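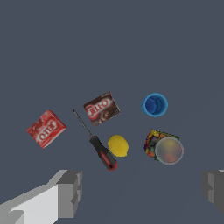 ## 4. Mise en service du poste de tri assisté

Cette section s'adresse aux opérateurs de ligne, aux chefs d'équipe et au personnel de maintenance de l'atelier de reconditionnement Nastar. Elle suppose que l'installation mécanique (section 2) et le raccordement électrique (section 3) sont terminés et que le procès-verbal de réception a été signé par la maintenance.

Le poste Strazds assure la prise et la dépose d'articles mélangés : boîtes cartonnées, outillage à main, gobelets, récipients cylindriques, fruits. L'opérateur ne manipule plus chaque article. Il prépare les lots, valide les plans de prise, traite les rejets et décide de l'arrêt du poste.

### 4.1 Répartition des tâches

| Tâche | Avant | Avec le poste Strazds |
|---|---|---|
| Dépose du lot sur la surface de travail | Opérateur | Opérateur |
| Identification de l'article | Opérateur | Poste, confirmation par l'opérateur en cas de doute |
| Prise et transfert | Opérateur | Poste |
| Traitement des rejets | Chef d'équipe | Opérateur |
| Arrêt pour anomalie | Chef d'équipe | Opérateur ou chef d'équipe |
| Saisie de fin de lot | Opérateur, sur papier | Opérateur, au pupitre |

**Note.** Le traitement des rejets est une tâche qualifiée. Il ne peut être confié à un opérateur qui n'a pas suivi le module 2 de la formation interne. La liste des personnes habilitées est tenue par Helju Grīnberga, responsable de l'atelier.

### 4.2 Vérification en simulation

Tout nouveau lot de référence est d'abord passé dans le simulateur Ditel. Le poste réel reste hors énergie pendant cette étape.

1. Ouvrir une session au pupitre avec le badge personnel. Les badges d'équipe ne sont plus acceptés.
2. Sélectionner **Simulation > Lot de référence**, puis charger le lot 16. Il comprend une boîte de dessert en gélatine rouge, une boîte de pudding au chocolat brune, un tournevis, un citron, un gobelet bleu et un récipient cylindrique à étiquette multicolore.
3. Vérifier dans la vue de dessus que les articles sont séparés les uns des autres et qu'aucun ne se trouve entre les doigts de la pince.
4. Contrôler l'étiquette attribuée à chaque article. L'inscription JELL-O des deux boîtes s'affiche en miroir dans cette vue ; ne pas corriger l'orientation des textures.
5. Lancer le cycle à vitesse réduite.
6. Relever le nombre de prises réussies sur 200 tentatives. Le seuil d'acceptation figure sur la fiche du lot.
7. Enregistrer le rapport. Sans rapport enregistré, le passage en mode production reste verrouillé.

**Note.** Les articles allongés, tels que le tournevis, doivent être saisis par le manche. Si le plan de prise proposé vise la tige, le refuser et sélectionner **Autre prise**. Après trois refus consécutifs, l'article est classé en rejet.

**Note.** Une dispersion trop régulière fausse l'essai. Utiliser la fonction **Disperser** du simulateur et conserver les orientations obliques qu'elle produit.

### 4.3 Passage en mode production

> **ATTENTION.** Risque d'écrasement des doigts. Ne jamais introduire la main dans la zone de prise lorsque le voyant du portique est allumé, même si la pince est immobile.

1. Fermer le capot latéral et réarmer le circuit de sécurité.
2. Tester l'arrêt d'urgence du pupitre, puis celui du portique. Réarmer après chaque test.
3. Essuyer la surface de travail avec un chiffon non pelucheux. Aucun ruban adhésif ni marquage ne doit y être apposé.
4. Déposer le lot à la main, en une seule couche, sans chevauchement.
5. Quitter la zone de prise et appuyer sur **Prêt**.
6. Valider au pupitre le premier plan de prise de chaque type d'article. Les suivants sont exécutés sans validation tant que l'indice de confiance reste supérieur ou égal à 71.
7. En dessous de cette valeur, le poste s'arrête et affiche une demande. L'opérateur choisit **Confirmer**, **Autre prise** ou **Rejeter**.

**Attention.** Ne pas abaisser le seuil de confiance pour réduire le nombre de demandes. Sa modification est réservée à la maintenance et fait l'objet d'une inscription au journal du poste.

### 4.4 Organisation de l'équipe

Un opérateur peut surveiller deux postes au maximum. La surveillance est une tâche à part entière : elle ne se cumule pas avec l'approvisionnement des convoyeurs ni avec l'emballage.

- Rotation toutes les deux heures entre surveillance, préparation des lots et traitement des rejets.
- Tri manuel maintenu une fois par poste de travail, sur un lot complet, afin que l'atelier puisse fonctionner lors d'une panne.
- Temps de réponse aux demandes non utilisé pour l'évaluation individuelle. Le pupitre conserve la durée par lot, sans identifiant d'opérateur.
- Toute difficulté récurrente est consignée dans le cahier de liaison, avec le numéro du lot et le code affiché.

Les cadences de l'ancien poste manuel ne s'appliquent plus. Les nouvelles valeurs seront arrêtées en février, après relevé sur 11 lots consécutifs. Jusqu'à cette date, aucune cadence individuelle n'est exigée.

### 4.5 Codes d'arrêt courants

| Code | Signification | Action |
|---|---|---|
| P-02 | Articles en contact | Couper l'énergie de la pince, séparer les articles, réarmer |
| P-05 | Étiquette incertaine | Confirmer ou rejeter au pupitre |
| P-07 | Article perdu pendant le transfert | Arrêter le poste, récupérer l'article, inspecter les doigts |
| S-01 | Circuit de sécurité ouvert | Vérifier le capot et les arrêts d'urgence |
| S-04 | Écart de position de la pince | Appeler la maintenance, ne pas réarmer |

Pour les codes S-04 et pour tout code absent du tableau, contacter Vija Rätsep, maintenance Dretamex, depuis le téléphone du pupitre. Laisser le poste dans l'état où il s'est arrêté et apposer la pancarte de consignation.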